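When I moved my things to the new place in Cetstead, I decided that I would not buy anything for the first month. I only wanted to arrange what I already had. Cables I keep together with small straps, because loose ones make me nervous – I had a box with 13 straps and used all of them.
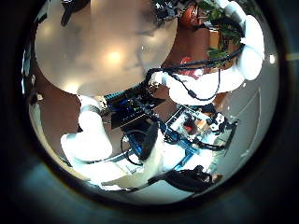

*Silvia Vávra*

The part I enjoy most is the plants. I think a table of reddish-brown wood needs something green on it, and an orange pot goes well with this color. I water on Thursdays, a little, and I turn the pot toward the window so that the leaves do not all grow to one side. In September I will probably need a bigger pot. The one I like at Zamov has a diameter of 15 centimeters. 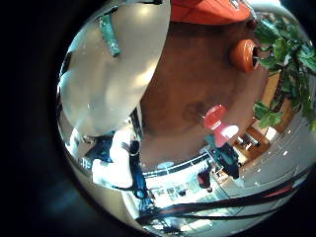
Remis wrote to me that turning the pot every week is too much, and that a plant with broad leaves prefers to stay where it is. Maybe he is right. I will try it for one month and write down the result.

For flowers I have changed my opinion. Before, I did not like artificial ones, but red, pale pink and a little yellow together look cheerful, and they ask for nothing. I only clean them with a soft brush, from the middle to the outside.

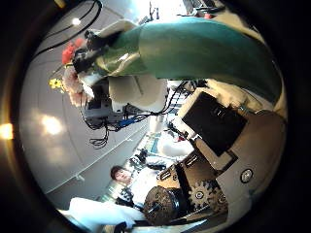 Chareonsuk: Try a hair dryer on the cold setting, it is quicker than the brush. Mine were full of dust after one winter and the petals stayed in good shape.

I do not own a hair dryer, but my neighbor has one and I will ask her.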